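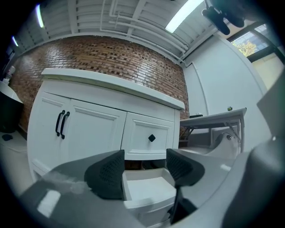 Visit to the Lorkomis workshop in Trilwood

In June our club was invited to see how the people at Lorkomis teach robots to do housework. The group was full within 2 days, and those who could not get a place asked me to write something for the newsletter, so I will try.

The workshop is at the back of the old Bergmann building. You go through the yard, past the bicycle stands, and ring at the second door. We were received with coffee and a short talk, and by 10 o'clock we were already in the practice room.

I had expected a big robot with arms and cables. The main tool is in fact a gripper which a person holds in the hand. It has a grey housing and two black fingers with a surface full of small holes, and a camera sits on it and records everything the fingers do. Later the recordings are used to train a robot called Enine, which has the same kind of fingers. Enine itself was away for repair on the day of our visit, and this was a small disappointment for some of us.

The task of the morning was drawers and doors. The practice cabinet is white, with black handles, and it stands against a brick wall like in a normal flat. One handle is a bar, another is a knob in the form of a diamond, and we were told that the knob is much harder to learn. One demonstration is very short: open the drawer, let go, push it closed again. A trained person makes 200 of them in a day, with a break after every 40. I asked if this is not boring. The answer was that it is, a little, but one can listen to the radio.

After that we were allowed to try ourselves, 8 members in all. The gripper is heavier than one thinks, and you must learn to move slowly - my first attempts were much too quick, and I was asked kindly to repeat them. Our demonstrations were not kept for the training, which I can understand very well.

There were many questions at the end, mostly about the price, and to these we got no clear answer. Lorkomis would be glad to receive a second group in October, in the morning again. Who is interested can write the name on the list beside the library door. Please wear closed shoes and leave large bags at home, as the room is not big.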